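Quinta-feira, quase onze da noite

Voltei a ler a mesma página do livro três vezes e desisti. Fica para amanhã, ou para nunca. Pousei-o em cima do aquecedor, que está desligado desde março por princípio e não por calor, e vim escrever.

A Vija Lill mandou-me hoje mais um artigo sobre arrumação. É o quarto este mês. Este garante que quem separa os objetos pequenos por cor passa menos tempo à procura deles e dorme melhor. Dorme melhor! Gostava de saber como mediram isso. O método tem nome, claro, chama-se Viruritz, e tem um curso de fim de semana que custa 60 euros com almoço. A Vija já fez o curso. Voltou com uma pasta de argolas e uma maneira nova de olhar para as minhas gavetas.

Não sou contra a arrumação. Cresci numa casa onde os botões estavam numa lata de bolachas, todos juntos, e quando era preciso um botão virava-se a lata em cima da cama e escolhia-se. Demorava o que demorava. A minha mãe nunca teve pasta de argolas e sabia onde estava tudo, incluindo o que nós escondíamos.

Passei a tarde a pensar em tabuleiros por causa disto. Um tabuleirinho cor de laranja, de cantos arredondados, posto ao fundo de uma mesa de tábuas claras, fica bonito, não digo que não. A mesa é que faz quase tudo. Ponha-se o mesmo tabuleiro na minha bancada, entre a torradeira e as contas da água, e vamos ver quem fala em serenidade.
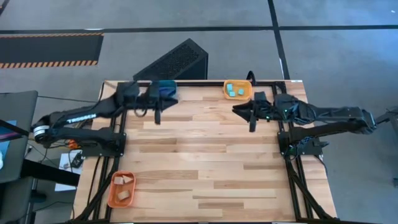 E depois há a questão de quem decide o que vai para onde. No artigo a pessoa tem três caixas e parece que nasceu a saber. Eu, com três caixas, arranjava logo uma quarta para as coisas sobre as quais ainda não tinha opinião, e essa enchia primeiro. Já aconteceu. Em novembro comprei na Trolgate um conjunto de caixas empilháveis, daquelas que prometem "10 soluções num só sistema", e hoje a única que uso é a que não tem tampa, porque as tampas das outras desapareceram dentro delas. Uma das dez soluções deve ser essa.

Telefonei à Vija ao fim do dia para lhe dizer o que achava. Ela ouviu, o que nela é mau sinal, e perguntou-me quanto tempo tinha demorado a encontrar a fita métrica na semana passada. Não respondi. Demorei uma hora e comprei outra. A antiga estava no bolso do casaco.

"Estás a confundir a cor com a ordem", disse eu, que era a frase que tinha preparado. Ela disse que a cor era só uma ajuda para começar. Depois falou da neta, que anda a separar blocos no infantário e chora quando alguém põe um azul na caixa errada. A Vija acha isto um argumento a favor. A mim parece-me matéria para preocupação.

Ainda assim fiquei a matar a cabeça com os blocos. Imagine-se que há uma caixa azul-esverdeada, uma amarela puxada ao laranja e uma laranja puxada ao vermelho. Os blocos espalhados são azuis, uns claros em cubo e outros escuros e compridos, em barra. Onde se põem? Os claros com os escuros, por serem todos azuis? As barras de um lado e os cubos do outro? E se já estiver um cubo acastanhado claro dentro da caixa alaranjada, isso é regra ou foi só onde calhou? O Viruritz não diz. Fui ver às páginas que a Vija me fotocopiou e há um capítulo inteiro sobre tons, com exemplos de meias, mas de formas nem uma linha.

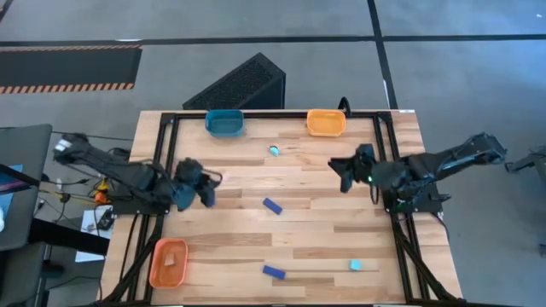 Eu separava por tamanho, se me perguntassem, e não me perguntam. Ou não separava. Deixava tudo em cima da mesa até ser hora de jantar e depois empurrava com o braço para a caixa mais próxima, que é o sistema que uso com a correspondência e com os talheres de servir.

Para ser justo, experimentei uma coisa. Depois do telefonema tirei a gaveta da cozinha, aquela que prende, e despejei-a na mesa. Elásticos, duas chaves que não são de nada que eu tenha, um saca-rolhas, pilhas que podem estar boas, o manual do aspirador Kivi que dei ao meu irmão há anos, velas de aniversário, um recibo de 700 escudos por uma coisa cuja tinta se apagou. Separei por cor, como manda a pasta. As velas ficaram em quatro montes. As pilhas ficaram com o saca-rolhas, ambos pretos. As chaves ficaram sozinhas, muito dignas. Olhei para aquilo e tive pena de mim.

Voltei a pôr tudo na gaveta, menos o manual e o recibo. A gaveta fecha melhor, tenho de o escrever aqui, embora suspeite que o culpado era o manual, que tem mais de 100 páginas em línguas que ninguém cá em casa fala. À Vija não conto. Ia dizer que foi o método.

Amanhã tenho de passar na Trondo a trocar a lâmpada do corredor, que levei no casquilho errado, e comprar arroz. A fita métrica nova também vai para trás, se ainda encontrar o talão. Acho que o pus na gaveta.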